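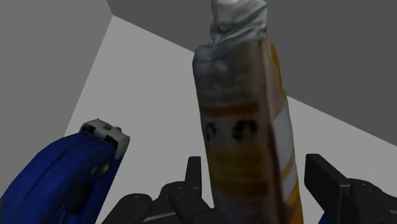

Unit 2 handout: Teaching an arm by remote control
Wuvolard robotics course, revised 10/08/2021

Welcome back, everyone. Last time we talked about what a demonstration is, and this time you get to make some, which I always think is the more enjoyable half of the business (and the half where people laugh the most). Please read these notes before you come to the lab. They're a bit chatty, I know, but the settings you need are all in here.

We'll be working in the simulator for the whole unit. You drive the arm with the hand controller, and the program records the position of the gripper, how far the fingers are open, and what the cameras see at each step. The policy you train in the next unit will learn from those recordings and from nothing else, so whatever you do with your hands goes straight into it, hesitations and all.

Start with the approach. Bring the open fingers down on either side of the thing you want, leave a little gap on both sides, and only then close. A tall package is forgiving if you come at it low, while a stapler is heavy at one end and likes to swing. Look at the wrist camera for the last stretch. The side view is lovely for getting your bearings, but it will fool you about depth every single time. 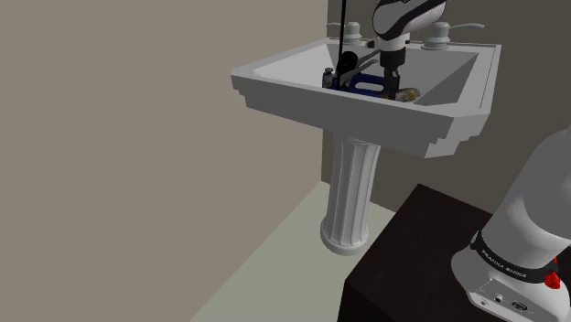
Reaching into a basin takes more patience. The walls limit how far you can tilt the wrist, and when small things lie close together it's very easy to nudge one while going after another. Go straight down, slowly, and come straight back up before you move sideways. If you bump something, carry on and recover if you can - a clean recovery is a perfectly good demonstration, and I'd much sooner have it than a restart. If you drop an object outside the reach of the arm, stop and mark the run as failed.

For your lab report, each pair should hand in:

20 completed runs, with the failed ones kept in a separate folder
2 runs that include a recovery, labeled as such
One page on where you slowed down and what you were looking at when you did

Save everything under your pair's name on the Lultstead drive. The older Briltgate folder is still readable, and there are 123 runs in it from an earlier class if you'd like to watch how other people handled the wrist - do have a look, some of them are beautiful!

Reading for next time: the chapter on copying errors in the course pack, up to the section on drift. Bring your questions along.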